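Call for participants: Plarkik user trial, Nalodville

Matar is looking for people to take part in a hands-on trial of Plarkik, our software and gripper kit for tabletop robot arms. The trial takes place at our workshop in Nalodville. It is paid, and you don't need to have worked with a robot before.

Posted 18 Feb 2022
Contact: Hiba Boutros, trial coordinator

About the kit

Plarkik is sold to small shops, lending libraries and repair workrooms that sort and pack thin, flat goods. The kit has a two-finger gripper, a camera mount, and a program that lets a person teach the arm a pickup by guiding it through the motion a few times. The customer supplies the arm and the table.

Flat goods are harder to pick up than boxes or bottles. There is very little edge to hold, and a shiny surface underneath can confuse the cameras. We have been working on this with children's items, which come in many sizes and have busy printing on them. The practice set includes picture cards, small books and puzzle boards. They are set down on a board with a marble pattern, at whatever angle they happen to land, and the arm has to take one without disturbing its neighbor.

The gripper is closed on the top edge of the square item with the yellow cartoon bus on it. The one with the girl in purple is not part of this pickup.

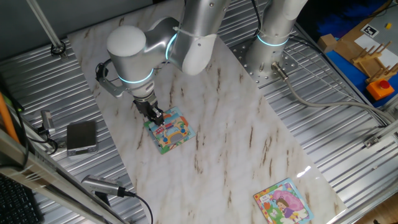 Who we want to hear from

We are recruiting two groups.

Group A: people with no robot experience. You might work in a store, a school, a library or a warehouse, or you might be between jobs or retired. We want to know if the instructions make sense to someone who comes to them cold.

Group B: people who have set up or run a robot arm at work or in a training course. Any make is fine. We will ask you to compare Plarkik with what you have used before, and to be blunt about it.

For both groups, you need to:

- be 18 or over
- be able to read instructions in English on a screen
- be comfortable using a keyboard
- be able to sit or stand at a worktable for up to an hour at a time, with breaks
- be free to come to Nalodville for two visits

Glasses and contact lenses are fine. If you use a wheelchair or need the table at a certain height, put that on the form and we will set up the station before you come. If you are color blind we would especially like to hear from you. The arm shows its state with colored light rings and we want to know if they are easy enough to read.

Matar employees and their immediate families can't take part. The same goes for anyone who works for a company that sells robot grippers.

What you will do

First visit

Samer Smadi will meet you at the front desk and take you through the safety briefing. You will be shown the emergency stop and asked to press it before anything else happens. After that you get the printed quick-start guide and a practice item, and you teach the arm one pickup. Samer stays in the room but will not help unless you ask or there is a safety reason. When you ask for help we make a note of which page you were on. This is a test of the guide. You are not being graded.

A pickup has a few parts: bring the gripper near the item, line it up with an edge, close the fingers, lift, move, let go. Most people spend the longest on lining up. With the fingers slightly apart and the gripper just above the item, you decide where they should come down, and you can make small corrections from the keyboard until you are satisfied. An item lying at a slant to the board needs the wrist turned to match.

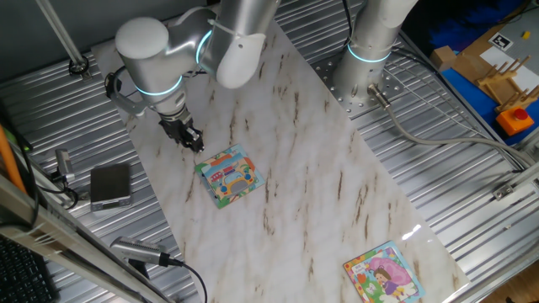 FIRST VISIT: TIMES AND BREAKS

Plan on a morning or an afternoon. There is a break halfway through, with coffee, tea and sandwiches. Tell us about food allergies on the form. You can take extra breaks at any time by telling Samer, and this does not affect your payment.

Second visit

The second visit is at least a week after the first. We leave the gap on purpose, as many of our customers use the kit only on certain days and have to pick it up again from memory. You will be given a different item and asked to teach a new pickup, then to run one that somebody else has already taught. If it goes wrong, you try to correct it using the camera views on the screen.

One of these views comes from the wrist. It takes a little getting used to. The gripper is always at the bottom of the picture, the table appears to tilt as the wrist turns, and you see only a small part of the work. Group A participants in our pilot found this the least familiar part of the kit, and we have since rewritten that chapter of the guide. We would like to know if the rewrite is any better.

In the wrist view below, one side of the gripper overlaps the picture in the puzzle board and the other is over bare marble. You may be asked to look at a view like this and say which way you would move the arm before you touch the controls.
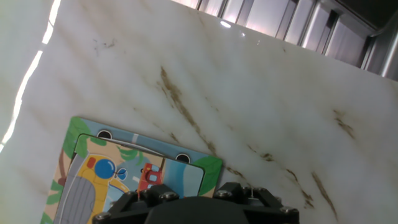 Interview and questionnaire

After the second visit, Hala Haddad will talk with you about how it went. The interview follows a short list of questions, with room for anything else you want to bring up. There is also a questionnaire, which you can fill in on paper or on a tablet. Some of the questions will sound alike. Please answer them all anyway.

Payment and travel

You are paid a flat fee for each visit, at the end of that visit, by bank transfer or gift card. The amount is given in the information sheet we send before you agree to anything. If you come for the first visit and decide not to come back, you keep the fee for the first one.

Bus and train fares are paid back if you bring the ticket or a receipt. Parking behind the building is free but limited, so let us know if you will be driving. We can't cover overnight stays.

What we record

We record the arm's movements, the camera views of the table, what you enter on the keyboard, and the sound of the interview. The cameras point at the work area. Your hands may appear in the pictures. We don't film faces, and if one does get into a recording it is blurred before anyone outside the trial team sees it.

Pickups taught during the trial are added to the Plarkik log, which stands at 3,762 entries, nearly all of them made by our own staff. That is the main reason for this call. Our staff know the kit too well and tend to do things the same way. Your entries are stored under a number. You can ask for them to be deleted up to 30 days after your last visit.

Tevell, the company that hosts our servers, stores the recordings for us and may not use them for its own purposes. The full data notice comes with the information sheet.

Safety

The arm moves at reduced speed for the whole trial. Please wear closed shoes, tie back long hair, and leave rings, bracelets and scarves in the locker provided. Loose sleeves should be rolled up. Keep your hands off the board while the arm is moving under its own program. The person running the session can stop it at any point, and so can you.

If you have a pacemaker or other implanted device, speak to us before you apply and check with your doctor.

How to apply

Fill in the short form on our site, or ask for a paper copy at the front desk. We need:

- your name and the best way to reach you
- which group you think you belong in
- mornings or afternoons
- for Group B, a few lines on the robot arms you have used and what you used them for

Please don't send a résumé. We read the forms as they come in and will write to you whether or not we have a place. Places in Group B are likely to go first. If Group A fills up, we will offer to keep your name for the next round, planned for November.

Questions about the sessions or access to the building go to Hiba Boutros. Questions about the kit itself, including from people who are thinking of buying one and don't want to take part, go to Vasco Matos in product support. For anything to do with your data or a complaint about the trial, ask for Suha Rawashdeh, who is not on the trial team.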